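In defence of the washing-up bowl

My sister-in-law has had a new kitchen fitted, and there is no washing-up bowl in it. She says bowls are old-fashioned. You run the tap, squirt some liquid on a sponge and do each plate as it comes. I have tried it her way and I think she is wrong.

My own arrangement is a round bowl of water, a sponge and a couple of trays on the table.

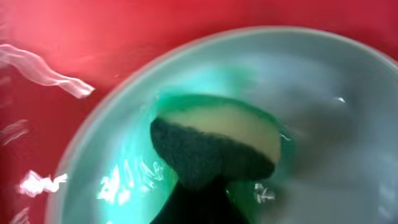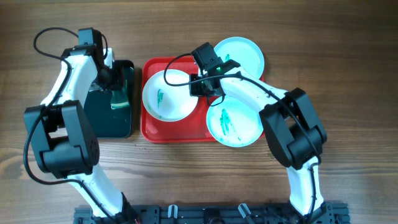 The case against the bowl is that the water gets dirty. It does. By the third greasy plate you are moving the grease about, and people who hate bowls always bring this up as if those of us who use them had failed to notice. You change the water. It takes less time than the argument.

What I like is that a bowl makes you think about order. Glasses go first, then cutlery, then plates, and pans at the very end. Under a running tap none of that matters, so everything gets done in whatever order it was dumped, and the pan with the burnt rice is still there on Friday.

The tray matters nearly as much. Plates waiting to be washed should be in one place, and a tray with a rim keeps the drips off the wood. I don't mind if a plate hangs over the side. I do mind finding sauce on the table the next morning when I put the newspaper down.

Touran Heydari, who lived below me for years, used no tray and washed up perfectly well, but she had a steel worktop and could wipe the lot in one go. With a wooden table you can't be so relaxed. Sauce gets into the grain, and green sauces are the worst. I had a mark from a spinach dish that stayed until June.

As for sponges, the ordinary two-sided kind does nearly everything. The soft side is for plates and glasses, the rough side for whatever has dried on. I have been given a silicone one and a brush with a hollow handle for the soap, and both are in the drawer. The one thing I would say is to squeeze the sponge out and stand it on its edge when you finish. Left in the bowl overnight it smells, and then so do the plates.

My sister-in-law has offered me her old bowl, which is oval and too long for my sink. I have taken it for the garden pots.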